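**Bilico Maple Work Board, with shape blocks**
Made by Carkico. Page last revised Apr 10, 2019.

A board is a hard thing to sell. It's flat, it's wood, and you probably own one already with a burn mark on it. We have been selling this one since before we had a website, mostly to people who came in for something else, and the letters we get about it are longer than the letters we get about anything else in the shop. Make of that what you like.

The Bilico is a plain rectangular maple board, made from broad planks edge-glued and sanded flat on both faces. There is no tray lip, no handle, no groove for juice. People ask about the groove. It is not a cutting board, although Stuart Garside in our shipping room has eaten a great many sandwiches off his and it seems to have survived him.

It's meant to go on top of a bench or table and give small objects a pale, quiet place to stand. Play therapists buy it, and so do preschool teachers and a surprising number of people who repair clocks. If your bench top is perforated metal you'll already know why: anything small and round heads for the nearest hole, and anything with a flat bottom sits a hair crooked.

**The blocks**

The set that goes with the board is solid geometric shapes in red, yellow, blue and green. You get the sensible ones (cube, cylinders, triangular prism, hexagonal prism) and the less sensible ones, by which we mean the stars and the heart. Eduardo Castillo argued against the heart for most of a June on the grounds that it isn't geometry. He lost. It is now the block most often ordered as a replacement, so somebody is carrying them off.

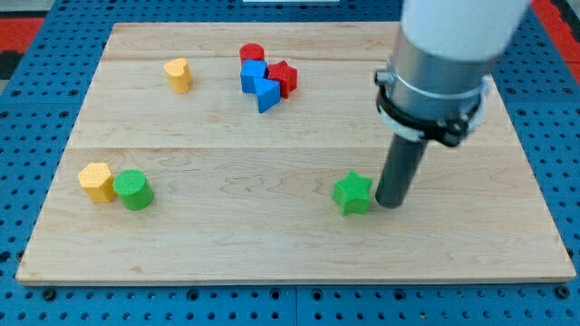

The tops have a fine texture, which came about because the first batch was smooth and slid all over the place when stacked. The new finish grips a little. It also hides fingerprints, and after a week in a classroom you'll think more of that than of the stacking.

Colors don't belong to shapes in this set. There's a red star and a green star, and one cylinder is red while another is green. This is on purpose. If every star were red, a child could sort the lot without ever looking at a point or a corner, and would be quite right to. Please don't write to tell us the set has been packed wrong. We get 24 of those letters in a bad year and Shinji Ikeda answers every one of them by hand, at length.

**Details**

- Board: maple, light natural color, both faces usable
- Blocks: assorted shapes, textured tops, color all the way through
- Weight of board and blocks together, boxed: 3000 grams
- Catalog number, board with blocks: 288
- Catalog number, board alone: 181
- Blocks alone: not offered, though see Spares

**Seams**

You will notice faint lines where the planks meet. Those are joints and they are supposed to be there. A board this wide cut from a single plank would curl like a potato chip by the second winter, and then you'd write to us about that. The grain varies from board to board. We don't match it, and we don't take requests for "the stripy one."

**Looking after it**

Wipe it with a damp cloth and dry it standing on edge. Don't soak it. Don't put it in the dishwasher, even on the gentle setting, even once. A light coat of mineral oil when it starts to look thirsty will do it good, but let it dry fully before the blocks go back on or they'll pick up a greasy foot.

The blocks can be washed in warm water with dish soap. Use an old toothbrush for the tops, where crayon likes to settle. The inside corners of the stars collect modeling clay, and a toothpick is the tool for that.

**Will it slip?**

On a painted bench it might, if you lean on one end. Valdemar Fogh, who designed the board and dislikes rubber feet with real feeling, suggests a square of shelf liner underneath. We sell rubber feet too. He doesn't look at that part of the catalog.

**Spares**

Single blocks can be bought by shape and color. Tell us both. "The blue one" has cost us a lot of postage over the years. Hearts are sometimes out of stock for the reason given earlier.

**Goes with**

The Soriano storage box holds all the blocks with the lid shut, provided you put the stars in first. The Lorkano sorting cards fit the older set as well as this one. Sheldon Després takes the orders and can tell you which set you have if you describe the cube to him over the phone, and he would rather you did that before ordering than after.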